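Three weeks of folding for a robot

I've got a new hobby and it involves doing laundry, which will make my mother laugh. Since the start of May I've been folding clothes with a pair of hand-held grippers, the kind you squeeze like a big pair of tongs, so that a robot arm can later learn to do the same thing from the recordings. I am completely hooked!

It started with a talk at the library in Prinstead. Ulla Strand had come over from Jindemberg, where she works on what she calls teaching by showing, and she'd brought a case of grippers for people to try. She put a tea towel on the table and said, go on, fold it. I've folded tea towels all my life. It took me 3 minutes and it looked like something the dog had slept on. The man after me did it in half that and I've been cross with him ever since. I signed up before I'd got my coat back on.

The idea is simple enough. You do the job with the gripper, and the camera on it records what the gripper sees and how it moves. Do that enough times, with enough different clothes in enough different rooms, and the arm has something to copy. There's another way of doing it, with the robot in front of you and a pair of handles that it follows, and I got a go at that too, on a Wednesday evening in Fetinbridge. It was great fun and I was terrible at it. There's a tiny delay between your hand and the arm, and I kept correcting for things that were already being corrected, so the sleeve of a jumper went back and forth like a windscreen wiper. With the hand-held ones you feel the cloth through your own wrist. You know straight away when you've only got the top layer, or when you've pinched the bedding as well (I do this a lot).

What has surprised me most is how much I've had to slow down. At home I fold a T-shirt in one sort of flap and I couldn't tell you how I do it. With two stiff fingers instead of ten bendy ones, every bit of that flap has to be a decision. Where do I grab? How far in? Do I lift and then pull, or pull and then lift? My first evening I did 40 folds and Ulla very kindly told me that most of them were too fast to be much use. Now I aim for 30 in a sitting, with a cup of tea in the middle, and they're much better.

A few things I've picked up, for anyone else who's starting:

Go in low. If the fingers come down from straight above they push the cloth away, but if you slide in from the side with the jaws open, the edge more or less walks into them.

Let go properly. I used to open the jaws a crack and whisk them off, and the corner would come along for the ride. Open wide, wait, then move.

Make mistakes and then fix them. I was throwing away every run where I dropped something, and it turns out those are worth keeping! If the arm only ever sees perfect folds it has no clue what to do when a hem slips. So now I drop the hem, mutter a bit, pick it up again and carry on.

Towels are easy, T-shirts are fine, and fitted sheets are banned in this house until further notice. Shorts are the ones I've grown fond of. They're small, so you'd think they'd be quick, but denim has a will of its own and a gathered waist never lies flat. I've found it best to line up on the near edge and get the cloth well between the fingers before I squeeze. 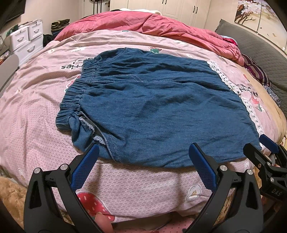

Denim shorts on the strawberry duvet cover, jaws open at the near edge.

The blue pads on the fingers are lovely to work with, by the way. They have a texture to them and I find they hold denim very nicely. Thin silky things are another matter, and I'd welcome any tips, as I've got a scarf that has beaten me every single time.

I've also started noticing how other people fold. I was in the Makhubela shop on Saturday, supposedly buying socks, and stood watching the girl at the counter do a whole stack of jumpers without looking down once – she tucks the sleeves with the backs of her hands! I went home and tried it with the grippers. It can't be done, or at least I can't do it, but I got quite close by pressing the sleeve down with a closed jaw and sliding.

Ulla says a full set for one kind of garment is 90 good runs, and I'm hoping to finish the shorts before I move on to shirts. Buttons next. I've been practising on an old pyjama top and I'll write that up when I've got something to show for it.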